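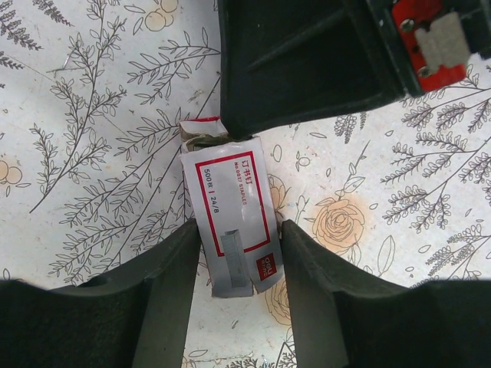
Staples

6 Aug 2019
By Kwabena Wumbei

The quarterly newsletter of the Corkmont Residents' Association ran to 29 pages, and for most of its life it had been held together by the good will of the man at the copy shop. Then the copy shop became a place that sold candles. The association met about it in my dining room, because I have the long table, and because I had missed the meeting at which they decided always to meet in my dining room.

"We'll staple it ourselves," said Witold Kwiatkowski.

Witold had retired from Fairweather, the insurance people, where he had been in charge of a floor. He never said what the floor did. He came to my house at nine the next morning with a shopping bag and took off his shoes at the door, which I had not asked him to do and which made me ashamed of the carpet.

"Is that a good tablecloth?" he said.

It was my mother's tablecloth, white, with leaves and little bushes drawn all over it like the notes of somebody who had failed botany but kept the pencils. There were roses on it too, and orange berries. I said it was a perfectly ordinary tablecloth. He put his bag on the chair.

Out of the bag came the staples. He had ordered them from a man in Osach who ordered them from somebody else, and the little boxes had Chinese on the front, and a picture of a strip of staples for those of us who needed the hint.

"Five hundred," said Witold, tapping the number. "24/8. You know what the eight is?"

I said I supposed it was the number after the 24.

"The leg," he said. "The length of the leg. Most people go through life on a six."

I have thought about that remark more than I would like. At the time I only opened the box. There is a correct end to open a box of staples from and a correct way of doing it, with the thumbnail, along the fold. I took hold of the top and tore. It came away in a kind of ragged lip. Witold watched me do it the way you would watch a nephew eat soup with his hands.

"It's open," I said.

"It is certainly open," said Witold.

We had 60 newsletters to do before lunch, which was when Mrs. Trustitz would come to collect them. Mrs. Trustitz was the president. Nobody had run against her since the business with the hedge, and she had written the whole of the newsletter herself, including the letters complaining about the newsletter.

The first copy I stapled bent its staple flat on the front page, straight across her photograph. The second went in at one corner and came out at no other. The third made a noise like somebody stepping on a cricket, and after that the stapler would not close.

"You've jammed it," Witold said.

"It was like that."

"I bought it yesterday."

He lifted it out of my hand, laid it on its back among the roses, and opened it up.
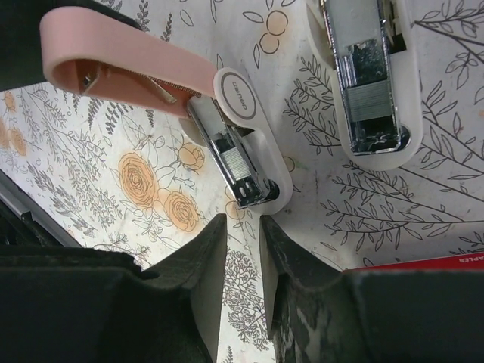 "This is the channel," he said. "This black part is the pusher. It pushes."

"I had guessed that."

"And yet." He bent closer. He had brought his reading glasses and also, I noticed, a spare pair of reading glasses. "At Fairweather we had a girl who could clear one of these in two seconds. One hand. She'd be on the phone with a widow and clear it with the other."

"What happened to her?"

"Went into management." He said it as you might say she went under a bus.

I asked whether he missed it, the floor. It was the sort of question I would never have put to him if he had been looking at me, but he had his nose practically in the spring. He took a while. A car went by outside, and then the same car came back, having discovered that our street doesn't go anywhere.

"There was a cabinet," he said. "Stationery. I had the key. People would come and ask, and I'd say what do you need it for, and they'd have to tell me. You learn a good deal about people. One fellow told me his marriage was finished. He'd only come for envelopes."

"What did you do?"

"I gave him the envelopes. I gave him the padded ones."

He worked something out with the tip of my butter knife, a tiny bent thing like an insect's knee, and set it on a printed leaf where we could both be disappointed in it. Then he slid in a fresh strip, closed the stapler, and held it out to me. I hadn't expected to get it back. I'd been looking forward to a morning of stacking.

"Heel of the hand," he said. "And don't think about her picture."

So I used the heel of my hand and didn't think about her picture, and it went through all the pages with a good clean crunch. I did the next one. Witold squared up the pages on his side and passed them across, and we got a rhythm going that I would call companionable if either of us had mentioned it. He hummed. I had lived across the road from the man since a wet May four years before and had no idea that he hummed.

Mrs. Trustitz came at noon and let herself in. She looked at the stack, and at Witold's socks, and at the box with its top torn half off.

"Who opened that?" she said.

I started to tell her. I really did have my mouth open.

"I did," said Witold. "I was in a hurry."

She picked up the top copy and turned it over to see the back of the staple, and found nothing wrong with it, and I could see it cost her something. Then she told us that membership had gone so well at the fair in Osach that she was thinking of sending the autumn number to the whole of Corkmont. She wanted 2,000.

Witold put his shoes on at the door. He does it sitting down, on my stairs, one and then the other, with a great deal of attention to the laces.

"I'll need a bigger bag," he said. "What time do you get up?"

Last updated: 6 Aug, evening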